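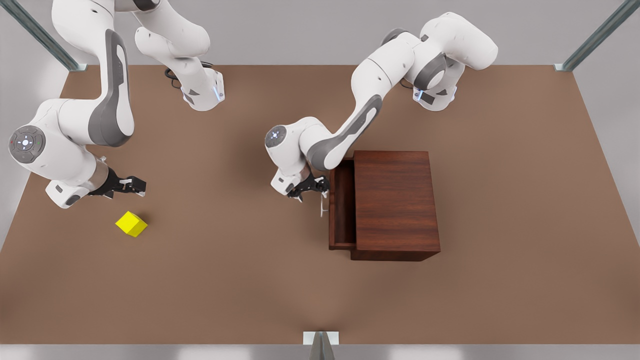

Kiswood put up their training page last week and I have now read it three times, which is twice more than it deserves. The pitch is the one everybody in this business makes. You don't program the robot. You show it. You hold the controls, you do the job yourself, the robot remembers, and after enough of that it does the job without you. A child could teach it, they say. I have spent a fair part of this winter trying to teach one, and I would like to meet the child.

The job I was given is as plain as they come. There's a yellow cube on a brown table and a wooden cabinet with a drawer. One arm minds the drawer, the other arm minds the cube. The drawer gets opened, the cube goes in the drawer, the drawer gets closed. All of it happens in a simulator, so nothing weighs anything and nothing breaks, and I do it from my kitchen with a pair of hand controllers that Jundholm mailed me in a padded envelope. They run the project and pay by the accepted demonstration. Kiswood makes the software that sits in between.

I should say what "accepted" means, as it's where most of my bad mood comes from. You record a run. The software checks whether the cube ended up in the drawer with the drawer shut. If it did, the run goes to a person at Jundholm, who watches it and decides if it was clean. Clean is not defined anywhere I can find. I have had runs bounced with the note "hesitation at handle," and of course there was hesitation at the handle. The handle is a thin silver thing sticking out of the drawer front, I'm looking at it on a flat monitor, and I can't feel it. You come down over it slowly, you think you've got it, you pull, and the fingers slide off with the drawer a little way open. Then you go back. When I do this at home with an actual drawer I don't look at it at all.

That bothers me more than the bounced runs. The whole idea of showing is that my hands know something that I couldn't write down. Fine, I believe that. My hands know how hard to pull a sticky drawer, and they know it from the stickiness. Take the feel away and give me two controllers and a screen, and what the robot gets from me is a record of a man peering. I lean to one side to see past the forearm (it doesn't help, the view doesn't move when I lean, I do it anyway). I stop above the cube for a second before I grab it to check I'm lined up. Every one of those stops goes into the recording. I asked the help desk if the stops get trimmed out and was told the model "learns through them." I don't know what that sentence means and I suspect the person who typed it didn't either.

Then there's left and right. The two arms stand on the far side of the table and face you, so the robot's right arm is on the left of your screen and its left arm is on the right. There is a setting to flip this. With the setting off, my right hand drives the arm on the left and I grab air for an hour. With it on, my hands match the screen, but the written instructions still say "right gripper to cube," meaning the one on the left of the screen, which is now in my left hand. I got used to it. People get used to all sorts of things. I still wouldn't call it natural, and "natural" is on the Kiswood page in large type.

Now the numbers. Jundholm told all of us who signed up that the goal for this one job was 3778 demonstrations. I had to read that again. If I took on a new person at my old shop and had to show them 3778 times how to put a block in a drawer, I'd have let them go by lunch. As of this morning, Sun 23 January, my own count stands at 926 recorded, and I'm not going to say how many of those were accepted.

I know the answer to this, by the way. I've had it in the comments on the last post and I'll have it again. The answer is that the robot doesn't start with a life behind it. A person has been opening drawers since they could stand. The robot is a blank, so it needs more. All right. But then say so on the page. Don't tell a small shop owner that it's like showing a new hire, when it's like showing a new hire who has never seen a drawer or a hand and forgets which way is up if you move the table.

And about moving the table. The cube starts somewhere different each run, turned a bit this way or that, so the robot doesn't just memorize one spot. Good. The cabinet, as far as I've been able to tell, shifts a little too, but it's always the same reddish-brown cabinet with the same handle, on the same brown table, in the same soft light with no window anywhere. I wrote to ask what happens when the block is green, or the cabinet is white with a knob. I got a friendly reply saying that variation is planned for February. So there'll be a second job, and presumably another few thousand runs for the knob.

To be fair to it, I'll put down what I liked. The two-handed part is better than I expected. On a good run, one arm gets to the drawer while the other is already hanging over the cube with its fingers open, and for a moment you feel like a person with long white arms getting on with something. The simulator starts over instantly when you fail. I never once had to pick anything up off the floor. And I did get faster. My first clean run took longer than I care to admit and I can now do 20 in a sitting without swearing, if the coffee's good. So somebody in this arrangement is learning. I'd just point out that it's me, and I'm not the one they're selling.

Last week they let us watch the trained version. This was billed as a treat. An early copy of the model, built on everything collected so far by all of us, was given the same table and the same job, and we got a link to watch it try. It got 6 out of 20. On the ones it got, it was smooth enough, and I admit I leaned forward. On several of the others it went to the handle and stopped there, hovering, the way I do. It moved a hair up, then a hair down. I have seldom been so embarrassed by a machine. If you ever want to know what your own work habits look like, there's your mirror, and I suppose that's worth something, though it isn't on the price list.

The comment under the link said the success rate was "promising at this stage." Perron, who make the cheaper kit and whom I wrote up in the fall, used exactly the same word for theirs, and I haven't heard from them since the trade day at Clukcombe.

What I'd want, before I told anyone with a real bench and real money to go near this, is pretty short. I'd want the count of demonstrations printed next to the price. I'd want the test run on a cabinet the thing hasn't met. I'd want someone to tell me what a wrong grab costs when the cube is a part I have to pay for and the table is not made of arithmetic. And I'd want the bounced runs explained, so I could stop guessing what a stranger thinks a clean pull looks like.

I've agreed to stay on through the end of this batch, mostly out of stubbornness, and partly to see if the new version still hovers. They've promised us another link when it's done. I have 40 minutes before supper and the controllers are charged, so I'm going back to the drawer.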